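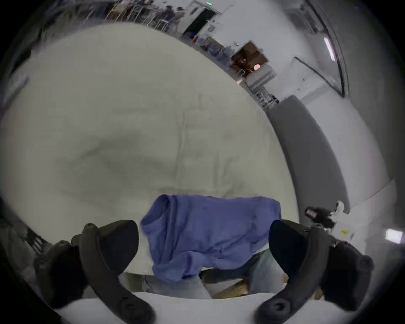 Unit 4: Planning a day-by-day itinerary

Tutor: Tahira Mohmand

Last time we looked at how visitors choose a resort. In this unit we move on to what a tour operator does once the booking is made, using the Brirnska coast route as the working case.

4.1 Transfer times

Start with the fixed points: arrival, departure and any booked entry slots. Write these in first. Then add transfers, using the coach time and never the car time. On the Brirnska route the road from the airport to Sevmont is 154 km, and a coach needs a driver's break on the way. Groups landing after 9 pm should sleep near the airport.

4.2 Pace

Parker and Farooqui (see reading list) disagree on how many stops a day can hold. Parker allows four. Farooqui says two, plus a free afternoon every third day. For this course use Farooqui, except for walking groups.

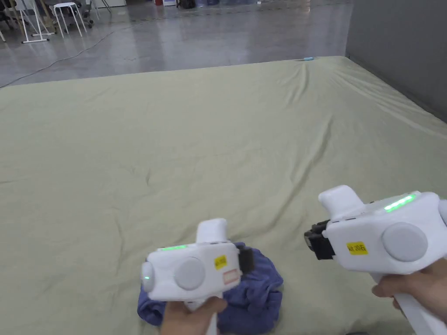 A free afternoon still needs an entry in the itinerary. Give the meeting point, the time of the last bus back and one place to eat that is open out of season. Sevmont is very quiet before May, and the ferry to the islands does not run at all.

4.3 Costing

Work out group costs first, then divide. A coach at 2,118 for the week is the same price for 12 people as for 30. Keep entry fees and meals separate, as these rise with each person.

Task for the seminar

In pairs, draft a five-day itinerary for a group of 20 with 2,000 to spend on entry fees and local guides. Adeel Orakzai and Jolanta Wróbel will present first. Bring a printed copy, one side only.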